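Left gripper jaws don't close evenly after cleaning
Posted by humden_bench

We run a pair of black hand-held grippers at a table, mostly liner work on a small bin. I took the left one apart in June to clean the slide. Now one jaw touches the bag before the other and the plastic creeps out. The right one is fine. Count on the left is 2,036 closes since the last service.

fistero9
You put the slide back one tooth off. Open it up, line up the marks on both racks, close it by hand, then put the screws back in. Had the same on an Onis pair. 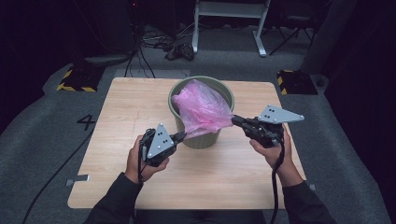
Do I have to recalibrate after moving the rack?
Run the open and close limits again on that gripper before you use it. The other one can stay as it is.

turcotte_line
Check the cable too. If it pulls on the handle you get a similar fault. We leave 18 inches of slack at the wrist and regrease every 3,000 closes.

humden_bench
It was the rack. Took 3 tries to get the marks lined up.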